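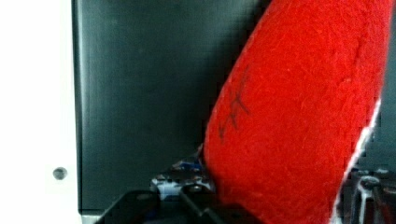

Daichi Yagi asked whether the Skarberg quote covered replacement fingers or only the arm and controller. He would not vote to renew without that in writing.

December 31, 2022
By the recording secretary

The answer was that fingers are billed apart under the Culeo service plan. The plan costs 344 a month and includes remote support and one visit per quarter. Yagi asked that the cost of fingers be put on its own line in the budget sheet. Agreed.

Item 2, tabletop kit under review. The kit has been on loan from Skarberg since July. The log shows 2212 pick attempts to date. Soft and fuzzy items are still the main concern, as the grip force setting has to be changed by hand between those and the dishes. Okabe has offered a software add-on that stores settings by item. The price is 1000 for a one-year license. No decision was made. Okabe will be asked for a trial. 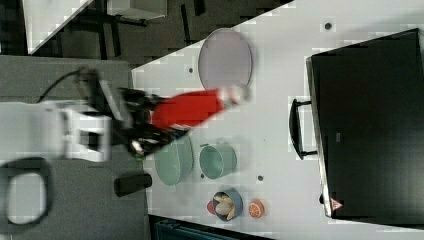
Arm holding a red item over the table, dishes and oven in place.

Item 3, layout. Members discussed whether the oven should stay on the table for the next set of runs. Two members wanted it moved back to give the arm more room. It was left where it is until the Monby comparison is done, so that both kits are run on the same layout. Monby has asked for 100 runs per kit.

Item 4, training. The Culeo manual is out of date on cable routing. A corrected page has been requested.

Actions: Yagi to get the finger prices in writing. Secretary to write to Okabe about the trial and to confirm the return date for the loan kit.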